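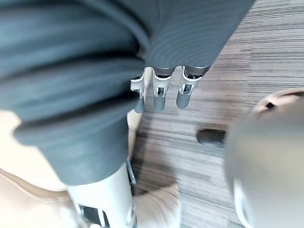
Fig. 4 — Sleeve on, fingers just below the hem.

4.2 Start of shift, Brunner pick cell

1. Pull sleeve back past the knuckles. No fabric in the joints.
2. Look over the floor under the hand. Loose packing, cables — clear them first.
3. Set speed to 50. Not higher untill the first tote is done.
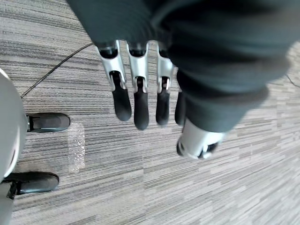
4. Press Home, step back 2 paces, wait for the tone.

Note: pickers now move to the checking bench. Same pay grade, less bending. Breaks dont change.

CAUTION: fault 57 — hands off, call your lead.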